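# 仮住まいの台所について

引っ越しの荷造りをしていると、台所だけがいつまでも終わらない。本は箱に入れれば箱に入った本になるし、服は袋に入れれば袋に入った服になる。ところが台所の物は、箱に入れた途端に必要になる。最後の晩にはたいてい缶切りのために封をしたテープを剥がし、翌朝はコーヒーのフィルターのために同じ箱をもう一度開ける。テープはだんだん粘着力を失い、箱は「割れ物」と書かれたまま、どう見ても誰かに荒らされた姿でトラックに積まれていく。

翻訳の仕事はどこでもできると人に言われ、自分でもうっかりそう思い込んだせいで、家具付きの部屋を転々とする暮らしになった。どこでもできるというのは本当で、どこでも同じように遅れる。締め切りの前日に窓から見えるのが海でも駐車場でも、進み具合に差はなかった。差が出るのは台所のほうである。

家具付き物件の台所には独特の思想がある。持ち主が自分の家で使わなくなったものを持ち込み、前の住人が持って帰るのを諦めたものを足し、そこへ管理会社が「調理器具完備」という言葉をふりかけると完成する。完備の内訳は入居してみるまでわからない。前に借りた部屋には、フォンデュ鍋があってまな板がなかった。チーズを溶かす用意はあるのに、それに浸すパンを切る場所がない。しばらくは雑誌の裏表紙の上で切っていた。時計の広告だったので、毎朝少しずつ文字盤に傷が増えていった。

部屋探しにはNillowというサイトを使っている。使い勝手は悪くない。ただ、台所の写真の撮り方には物件を問わず共通の流派があるらしく、必ずレモンが写っている。ガラスの器に盛ったレモンである。レモンのある台所に住める気がして申し込み、着いてみると当然レモンはなく、器もない。文句を言う筋合いではないのだが、レモン分の家賃を払わされているような気持ちは残る。

検索条件に「台所の引き出しがちゃんと閉まる」という項目があれば、私は地域も広さも日当たりも指定しないと思う。サイトの要望欄に一度そう書いて送ったら、「貴重なご意見をありがとうございます」という返事が即座に届いた。読んでいないことがわかる速さだった。

## 1月の部屋

1月から春先まで借りていたのは、Arboledaという集合住宅の、階段を上りきったところにある部屋だった。名前は並木とか林とかいう意味のはずで、敷地には木が植わっていた跡がある。跡しかないが、看板には木の絵が描いてあるので、合わせて見ればまあ林である。

この部屋の台所の主はオーブンだった。Sternbergと銘板が入った据え置き型で、重く、黒く、どう考えても部屋より先にそこにあった。大家さんは鍵を渡すとき、暖房と給湯器とゴミの日の説明をしたあと、オーブンの前で少し黙り、「これは慣れです」と言った。説明書はないのかと訊くと、慣れですともう一度言われた。

たしかに慣れだった。温度のつまみは数字が磨り減っていて、右のほうに回すと熱く、左のほうに回すとそれほどでもない、という以上の情報がない。奥は手前より熱い。左は右より熱い。したがって何を焼いても、左奥は焦げ、右手前は生だった。天板を途中で回せばいいと思うだろう。私も思った。ところが天板は四角いのに庫内はわずかに台形で、決まった向きでしか入らないのである。どういう経緯で台形のオーブンができあがったのか、考え出すと仕事が手につかなくなるので、考えるのは夜だけにした。

そのうち、焼くもののほうを並べ替えるという技術を覚えた。左奥にはじゃがいも。中央に玉ねぎ。右手前には、生でも食べられるもの、つまりトマトか、あるいは何も置かない。こうして焼いた野菜は、悔しいことになかなかおいしかった。焦げた端のあるじゃがいもが好きだということを、この歳になって初めて知った。もっとも、焦げたじゃがいもしか食べられない環境で育った好みなので、好みと呼んでいいのかは疑わしい。

一度だけ、菓子を焼いた。本には20分と書いてあった。20分経って覗くと、生地は焼いたというより、少し日に当てたような顔をしている。さらに待ち、もう一度覗き、電話が鳴って、出て、戻ると、地層になっていた。下から、炭、菓子、液体の順である。真ん中の層は上出来だったので、そこだけ掘って食べた。レシピ本の著者にはこのオーブンで一度焼いてみてもらいたい。所要時間の欄に「慣れ」と書くはずだ。

Arboledaの台所にはもうひとつ問題があって、食器棚の扉がシンクの真上で開く。開けたまま顔を上げると、額に当たる。人は痛い思いをすれば学習するというが、私は扉を閉めることを学習しないで、顔を上げないことを学習した。その部屋を出たあともしばらく、皿を洗うときに首をすくめていたらしい。友人の家で食器を洗ったら、叱られているみたいな洗い方をするねと言われた。

退去の日、オーブンを磨いた。敷金が惜しかったのもあるが、磨いているうちに銘板の下から、誰かが油性ペンで書いた小さな矢印が出てきた。左奥を指している。横には何も書かれていない。前の住人か、その前の住人か、とにかく同じじゃがいもを焦がした人がいて、後の者に伝えようとしたのだろう。伝わる場所に書いてくれればよかったのにと思ったが、書いた当時はきっと伝わる場所だったのだ。私はそこを磨かずに残した。敷金はオーブンの汚れを理由にいくらか引かれて返ってきた。
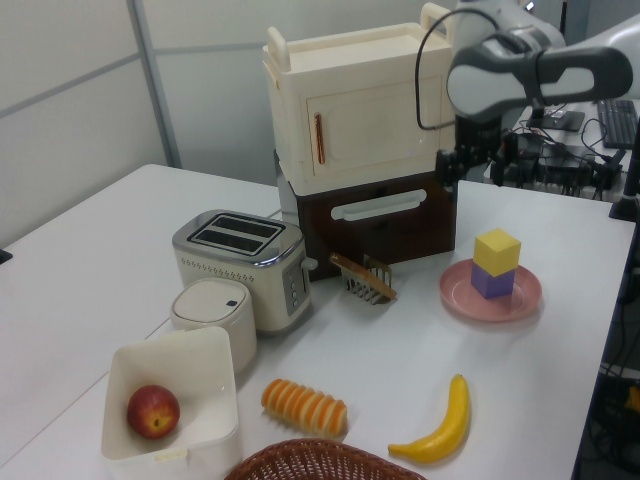 **ウンデン（Unden）、2018年5月20日**

新しい部屋に移って、ようやく箱が片づいた。片づいたというのは、開けていない箱を押し入れに入れたという意味である。

ウンデンは川沿いの静かな町で、パン屋が多い。それが決め手だったのに、借りた部屋にはトースターがなかった。しかも入居時の備品一覧には「トースター」とはっきり書いてあり、横にチェックまで入っている。管理会社に電話をすると、あるはずですと言う。ないですと言う。あるはずなんですが、と向こうはもう一度言い、こちらも押し入れをもう一度見た。電話口の人があまりに確信に満ちていたので、流しの下の配管の裏まで覗いた。洗濯ばさみが見つかった。

調べて折り返すとのことだったので、その間は魚焼きの網でパンを焼くことにした。網焼きのパンは、うまくいくと大変においしい。外は乾いて、中に湯気が残り、網の模様もつく。うまくいかないと燃える。あいだがない。パンというのは白いうちは何分でも白いまま粘るくせに、色づき始めてからは急に決断が早くなる。こちらがバターのふたを開けるあいだに、もう取り返しのつかないところまで行っている。

パンを焼くという仕事は、機械に任せてしまうと、任せていたことすら忘れる。レバーを下げて歯を磨きに行き、戻ると焼けている。網の前では歯が磨けない。メールも読めない。薄い煙の具合を見ながら、鼻で呼吸をして立っているしかない。丁寧な暮らしというのはこういうことかと思ったのは初日だけで、翌日からはただ朝の早い人になった。

それで、買うことにした。

トースターを買うために店に行くと、まず売り場で「何枚焼きですか」と訊かれる。一人暮らしなので一枚で足りる。そう答えると、店の人はちょっと困った顔をして、二枚焼きの棚に案内してくれた。一枚焼き用というのは、あるところにはあるのだろうが、その店にはなかった。おもちゃのトースターでさえ口はちゃんと2つあるのだから、世間はトーストというものを二枚単位で考えているのだと思う。一枚だけ焼いていると、隣の空いた口が赤く光っていて、なんとなく申し訳ない。結局二枚焼いて二枚食べる。ウンデンに来てから少し太った。

機種選びには3日かかった。焼き色の目盛りが細かいもの、冷凍パン用のボタンがあるもの、途中で持ち上げて覗けるもの。覗ける機種が少し高い。覗くために金を払うのかと思ったが、台形のオーブンと過ごした身としては、覗けることの値打ちは知っているつもりである。店の人は音声で知らせてくれる機種を勧めてきた。パンが焼けたことを言葉で告げられたくないと言うと、そういうお客様もいらっしゃいます、と慣れた様子で引き下がった。いるのだ、同志が。

結局、目盛りがひとつあるきりの、棚の下のほうに置いてあった安いものにした。持って帰って箱から出し、説明書を読んだ。最初の使用時には何も入れずに一度空焼きしてください、多少の匂いと煙が出ますが異常ではありません、とある。そのとおりにしたら多少の匂いと煙が出た。これほど書いてあるとおりのことが起きた台所は久しぶりで、しばらく説明書を手に立っていた。

管理会社から折り返しがあったのは、その翌日である。トースターが見つかりましたという。隣の部屋にあったそうだ。隣の部屋には備品としてトースターが2台あり、住人は広い台所の部屋にはそういうものだと思って、両方使っていたらしい。両方使っていた、というところが気になって、どう使い分けていたのか訊いてほしいと頼んだのだが、それはちょっと、と断られた。

返してもらうかどうか、迷った。備品一覧には載っているし、家賃には含まれている。レモンと違って、こちらは正当な権利である。しかし返してもらうと、一人暮らしの台所にトースターが並び、口の数はさらに増える。朝から食べきれる量ではない。といって、いりませんと答えると、退去のときに「トースター欠品」で敷金が引かれるのは目に見えている。私は銘板の下の矢印のことを思い出して、その件は書面にしてほしいと言った。

書面は来た。備品一覧の改訂版で、「トースター」の行に線が引かれ、代わりにその下へ一行書き足されている。「フォンデュ鍋」とある。

ない。押し入れにも、流しの下にもない。念のため配管の裏をもう一度見てから、管理会社に電話をした。あるはずですと言われた。

まな板は、備品一覧には載っていないが、ある。厚くて重くて、真ん中がわずかにへこんだ、よく使い込まれたものだ。水を流すとへこみのところに小さな池ができる。パンを切ると屑がきれいにそこへ集まるので、毎朝、流しに持っていってはたいている。はたくときに首をすくめる癖は、まだ少し残っている。食器棚はウンデンでは壁の反対側についていて、額に当たる心配はまったくない。代わりに引き出しが閉まらない。下から数えて最初の引き出しで、中に鍋つかみを入れると閉まらず、出すと閉まる。鍋つかみのほうが悪いのではないかと思って薄いものに替えてみたが、薄いと今度は熱い。

今のところ鍋つかみはトースターの上に置いている。説明書によれば、トースターの上には物を置いてはいけない。使うたびにどかして、使い終わって冷めたらまた載せる。次の部屋では、まず引き出しを開け閉めしてから契約書に判を押そうと思っている。たぶんまたレモンを見て決めるのだろうけれど。

押し入れの箱は、缶切りの入っているものだけ昨夜開けた。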